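Open afternoon shows a robot that sews, and leaves plenty unsaid

Posted in Local business, August

Hivura opened the doors of its Clirnton lab for three hours last month to show off a surgical robot that can put in stitches on its own. The company says the system, which it calls Buvatier, has now tied 3,105 knots in practice tissue. Visitors got to watch it work on a wound and were handed a glossy folder on the way out. The folder is heavy on the word "soon."

The demonstration began at 2 p.m. in a room that seats 40, and it was full. People at the back watched on a wall screen. A company engineer talked over the work through a microphone, and the talk ran a good deal faster than the sewing did.

The task was plain enough. A straight cut had been made ahead of time, and the robot was to close it with a curved needle and black thread, tying off each stitch before starting the next. Any nursing student has done the same on a practice pad. Doing it with two arms and no hand on the controls is much harder, and it would be unfair to pretend otherwise. Thread slips and twists, and it never lies the same way twice. Passing a needle from one tool to the other is the sort of small job that has kept machines out of this work for years.

Still, there were things a visitor might have wanted to know. How often does a person have to step in? The engineer said "rarely" and moved on. Asked for a figure, he said one would be in a paper due later this year. How long does one stitch take next to a surgeon's? No clock was shown on the screen, and the folder does not give a time. What happens when the tissue moves, as it does in someone who is breathing? That, the room was told, is the next phase.

The 3,105 figure deserves a second look too. Hivura counts every knot that held when it was tied. It does not say how many were tried. A spokeswoman said the failures were "logged internally," and that the first 1,000 knots were made with an older version of the software, so a full count would be misleading. It might be. It would also be useful.

Some of the people in the room had clearly come with money in mind. The lab shares its building with Wieczorek, which makes clamps and trays for hospitals and is paying for part of the work. Its name was on the banner by the door and on the coffee cups. One visitor asked when a hospital could buy a Buvatier. The answer was that no request for approval has been filed and that it was too early to name a year.

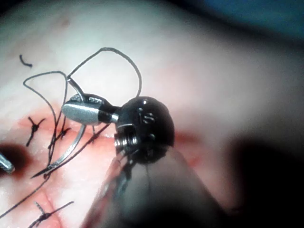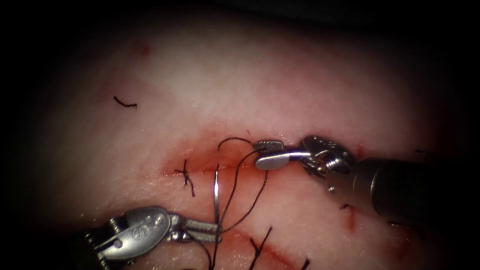
The company's case for all this is a shortage of trained hands, mostly in small hospitals, where closing up after surgery can tie down a doctor who is needed in the next room. That may be a real problem. Whether a pair of robot arms is a cheaper fix than hiring and training more people is a question the folder does not take up, and no price was given for the machine or for keeping it running.

Hivura says it will hold another open afternoon once the results are published. Places are free but must be booked through the front desk in Clirnton, and the company asks that questions be sent in ahead of time.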